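Dargate Institute of Household and Hospitality Studies
Foundations of Dining Room Practice
Unit 5: Tableware, Table Coverings and Clearing
Handout for students. Unit leader: Uliana Bilyk. Practical sessions: Jhun Pascual.

5.1 Scope of the unit

The unit covers the selection, handling and clearing of everyday tableware in settings where breakage is a concern: nursery dining rooms, day centers, outdoor catering and family kitchens. Ceramic and glass service is treated separately in Unit 7. Students are expected to have read pages 296 to 300 of the course reader before the first practical session.

5.2 Terms

Tableware is divided in this course into flatware (plates and saucers), hollowware (bowls, cups and jugs) and cutlery. Students should note that many suppliers use "flatware" to mean knives, forks and spoons. In written work the course definition applies unless a supplier's catalog is being quoted.

The well of a plate is its flat or slightly sunken center. The rim is the outer band. A plate may carry molded ridges between the two, and these hold food residue if the plate is only wiped.

5.3 Plastic tableware

Plastic bowls and plates are light, stack well and can be bought in strong colors. Color may be used to sort pieces by purpose, by group or by diner, provided that the system is written down and posted in the kitchen. Where pieces come from more than one set, sizes should be compared before any stacking plan is agreed.

The low weight of plastic has a drawback. An empty cup tips easily, and a bowl set too near the edge of a table can be knocked off by a sleeve. Pieces should be placed well inside the edge during service.

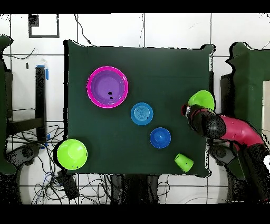
The same care applies during clearing, when attention tends to be on the next piece to be lifted. The order of work taught in this unit is as follows.

Stand any fallen cup upright and move pieces away from the edge.
Remove food waste to a single container.
Stack plates first, then bowls from largest to smallest.
Carry cups separately. Cups are not to be nested inside bowls.
Inspect the inside of each bowl for specks or marks before it is returned to the shelf.

5.4 Table coverings

A cloth softens noise and reduces sliding. It should lie flat, with an even drop on all sides. A rumpled cloth is to be smoothed before pieces are set out, and corners that reach the seat of a chair should be folded under. Dark cloths show crumbs and lint and are brushed between sittings.

5.5 Assessed task

Each student will clear and reset one table and submit a written plan of no more than 300 words. The plan should name the pieces used, the stacking order and the route to the wash area. Plans are handed to Oduor Mwaipopo in Room 19 by the end of May.

Reading: A. Damgaard, Notes on the Informal Table, chapters 2 and 3 (Gindesau Press).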